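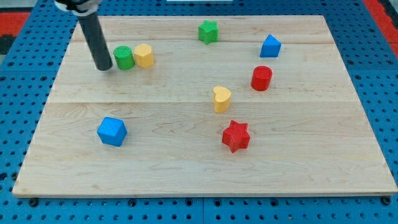
Zodus Tent Show Kit
Portable stage, masking and rigging for travelling variety

Hire or buy. Made and maintained by Cirkgate, supplier to small circuses, country hall melodramas and at least one man with a trained goose.

The Zodus is a stage that goes up in a paddock. It was drawn up for companies too big to perform off the back of a ute and too small to own a semi-trailer, and there are a lot more of those than the theatre supply trade likes to admit. It gives you a level deck, a proscenium, two wings to hide in and a painted front cloth, and it all goes back on one tandem trailer afterwards, provided whoever packs it has read the packing sheet.

Please read the packing sheet.

What you get

Deck in interlocking panels, each one a two-person lift
Adjustable legs with wide feet for soft ground
Folding proscenium with header
Two wing flats per side, black, with braces
Front cloth on a hand-cranked roller
Steps, two sets, with handrails
Footlight trough, with or without the footlights
Skirting for the front and both ends
Tool roll, spare pins, more spare pins

The legs wind up and down to take out a slope. They will cope with a cricket outfield, a showground or the sort of car park that was laid by somebody's cousin. They will not cope with the side of a hill. We have been asked, and we have seen the photos, and the juggler was very brave.

Setting up

A crew of 4 can have the deck standing and pinned in 90 minutes. That's a crew who have done it before. First-timers should allow the morning, and should send whoever is most likely to have opinions off to buy lunch.

Start with the back corner on the highest ground and work forward. Level the first panel properly. Every error in the first panel will be passed on, with interest, to the last, and you'll find it at the front edge where the tap dancer goes. Pins go in from the outside. If a pin won't go in, the panel isn't level, and the mallet in the tool roll is for tent pegs.

The proscenium stands last and comes down first. In any kind of wind it stays down. The maximum wind speed is printed on the header and on the inside of the trailer door, and it isn't a suggestion. Your audience will forgive a show without a proscenium. They're less forgiving when it joins them.

The front cloth

The cloth comes plain or painted. Plain is a good dark red. Painted is done to order by Vy La, who works from your sketch, or from a phone call in which you wave your hands about. Her standard designs are:

Lake with swans
City street, night
Circus parade, elephants optional
Advertising cloth, with panels for local businesses

The advertising cloth is the one to think hard about. In the old touring days the butcher, the undertaker and the hotel all paid for a square on the curtain, and the audience read them while the fiddle player found his bow. It still works. One company on the river circuit covered their diesel with it last April, and the undertaker asked for a bigger square this year.

Allow six weeks for painting. Vy can't be hurried. Several people have tried.

Aerial work

The Zodus proscenium is scenery. It's handsome and it's sturdy, and nothing with a pulse may hang from it. For trapeze, silks or hoop you'll need the Kodine freestanding rig, which sits upstage of the deck on its own four legs and has its own paperwork. The Kodine is hired only with one of our riggers. Bontu Tesfamariam looks after that side of things and will want to know who is going up, what they weigh and who trained them. She'll ask twice. If the two answers don't match she'll stay on the ground with her arms folded, and so will your aerialist.

Performers bring their own apparatus. We don't supply trapezes, for the same reason your dentist doesn't supply toothbrushes second-hand.

Seating

We can send bench seating with the stage, in sets to suit a house of up to 224. The benches are flat, backless and historically accurate. Cushions are available at extra cost, and we recommend selling them at the door. A show with a full second half and no cushions turns into a different sort of endurance act.

For bigger houses, say a showground crowd of 600, bring in a proper grandstand from a local firm and put our benches down the front for the kids. Sightlines from the deck are fine at that distance for stilts, unicycles and anything on fire. Close-up magic should be moved closer up, or cancelled.

Stilts, bikes and other wheels

The standard deck surface suits dancers, tumblers and singers who stand still. Stilt walkers should order the Nam overlay, a grippy matting that rolls out over the panels and covers the joins. Xuân Lò tested it for us on her tallest pair and pronounced it "less murderous than the last one", which we've been meaning to put on the brochure.

Unicycles are welcome. Motorbikes are a conversation. Horses are a no, and ponies are small horses.

Sound and light

The kit carries neither as standard. Variety acts tend to have their own ideas about both, and their own cables, held together with their own tape. There are tie-off points for speakers outside the wings and a cable run under the deck that keeps everything out of the rain. The footlight trough takes LED strips. It doesn't take candles, whatever your director saw in a book.

Hire terms

Minimum hire is a long weekend. A full season can be arranged, and costs less per show than most people expect and more than most people hope. Hire includes the trailer, the tool roll and a handover at our yard. Handover is done by Giang Đào, who will make you put up one bay yourselves while he drinks his tea. It takes an hour and a bit and it saves a great many phone calls later on.

A bond applies. It comes back to you when the kit does, less any missing pins. Pins are cheap, but we charge for them anyway as a matter of principle. Glitter cleaning is also charged. We will find the glitter. We're still finding it from a pirate revue two seasons back.

Delivery is available if you don't have a tow vehicle. Tell us about low bridges, locked gates and bulls.

Buying outright

Kits are built to order. You'll have a say in deck size, skirting colour and which side the crank goes on, so tell us if your stagehand is left-handed. Trailers are registered in your name before collection. Replacement panels are kept on the shelf and will fit any Zodus we've made, including the early green ones.

Second-hand kits turn up now and then, usually when a company has merged, retired or fallen out over billing. Ask to go on the list.

Care

Sweep the deck before folding. Dry the cloth before rolling, even if that means hanging it in the yard for two days and explaining the elephants to the neighbours. Oil the leg threads at the start of each season. Popcorn gets into the roller, and mice get in after it, so give the bottom of the cloth a shake after every show.

Enquiries

Ring or email the yard and ask for Thảo Mạch. It helps to have your dates, your ground, your rough audience size and a list of acts. Be frank about the acts. "Some light comedy" has, in our experience, covered knife throwing.

Prices and availability updated 24/01/2024.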